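Desk and Table Forum > Clearing Up > One bowl, one stack: does it hold up?
Started 16 Nov 2021. Views: 3,457

flatsurface_fan
Posts: 212

I've been reading about the Sudutari system for work tables and I have doubts. For those who haven't run into it, you get one bowl for anything small and one stack for anything flat. Books go on the bottom, loose paper on top, and the stack lives in a front corner. That's the whole thing. People charge for a course in this.

I tried it on the big white table anyway. My complaint so far is that a stack is just a pile with better posture. I still can't get at the book I want without taking the ones above it off, and the one I want is always low down.
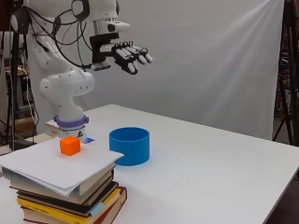
The stack, front left corner. Yellow and red ones near the bottom, as usual.

So has anybody kept this going for longer than a month? I'd like to hear from people who didn't pay for the course.

papercut_pete
Posts: 3,882

I kept it going from June until last week. The bowl part is okay. The stack part is nonsense for the reason you gave. Books were meant to stand up. Get a pair of bookends and put the paper in a tray.

Every one of these systems is written by someone who photographs books and doesn't open them.

oatmeal_drawer
Posts: 87

Pete, you say this in every thread. Standing books on a table with nothing behind them slide all over the place. I had the Stanis bookends, the light ones, and they skated across the table every time I pulled a book out. A stack stays where you put it.

I do agree about the price of the course.

papercut_pete

Then you bought the wrong bookends. Heavy ones don't skate.

flatsurface_fan

Heavy ones also scratch, and I like this table. Anyway, I'm more interested in the bowl. The instructions say it should be "within easy reach, in open space." Fine, but that's the best part of the table! I've given up a big piece of clear surface to a blue bowl, and then the paper I'm working on ends up way over on the other side, crooked, on top of the red thing. One small orange block over there too, nowhere near the bowl it's supposed to live in.

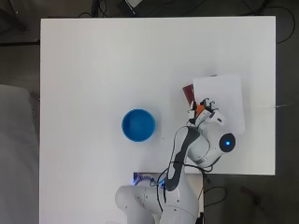 Does the bowl have to stay out on the table?
A shelf or a drawer within arm's reach does the same job, as long as you can drop things in without standing up.

oatmeal_drawer

That second bit is my experience as well. Mine is on a shelf now. The course people would have a fit, but I don't see what the table gets out of it.

Your bowl looks big for the job, by the way. How much small stuff do you have?

flatsurface_fan

Not much, which is sort of my point. A bowl that size is asking to be filled. I give it two weeks before there are batteries and old receipts in there, and then I own a junk drawer with no drawer around it.

Mine's plain blue plastic with a paler rim. The Lindent one they recommend is supposed to be "weighted for calm," whatever that means, and I can't find one person who can tell me what a calm bowl does differently.

lint_and_string
Posts: 41

I have the Lindent. It's a bowl.

papercut_pete

Best review on this site.

lint_and_string

To be fair to it, smooth insides are easy to wipe. I had a basket before and the crumbs got into the weave. Anything smooth and rounded would do, including a mixing bowl out of the kitchen. I'd go wide too, so you can see the bottom. With a deep narrow one you forget what's down there.

flatsurface_fan

Wide I can manage. I'll grant that I can find things in it. I'll also grant that I only ever clean the bowl and leave the tabletop, so there's a speck of something next to it that I'm going to pretend is part of the finish. 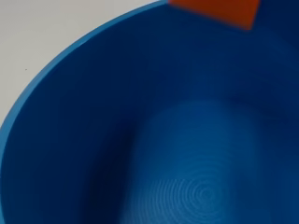 Re: the stack again (split from page 1)

weekend_sorter
Posts: 530

Coming in on the side of the stack, with conditions. I used to help at the Weerasinghe reading room and we stacked flat all the time for short stays. The rule there was five books, no more, with the widest on the bottom. If you needed a sixth, one went back on the shelf.

The thing I don't believe is the paper on top. Paper on a stack curls over the front, hides the spines, and then you forget which books you own. Somebody will now tell me to put a weight on it.

flatsurface_fan

I put a weight on it. Sort of.

Mine's at five and the bottom one does stick out farthest, so I pass that test by accident. The paper is folded over the top with the front edge curling down, exactly like you say, and the orange cube on it is small enough that I can't claim it's holding anything flat.
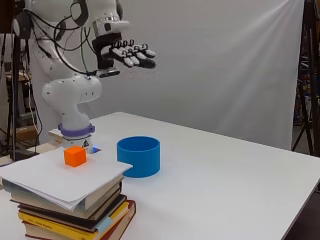
What works better than a small cube for keeping loose paper flat?
Something wide and heavy, such as a large hardcover laid over the whole sheet, or a clipboard if the paper gets moved a lot.

papercut_pete

Or a tray. I said tray at the start.

weekend_sorter

A tray fills up, Pete. I've seen your tray. You posted it in the "before" thread and never came back with the "after."

papercut_pete

The after is pending.

oatmeal_drawer

For what it's worth, I think flatsurface should keep the bowl, move it off the good part of the table, and take the paper off the books. At that point it isn't the Sudutari system anymore and you don't owe anybody for a course.

flatsurface_fan

I'll try the paper somewhere else first and leave the stack alone. Still not convinced about the bowl. I'll post again if it has batteries in it.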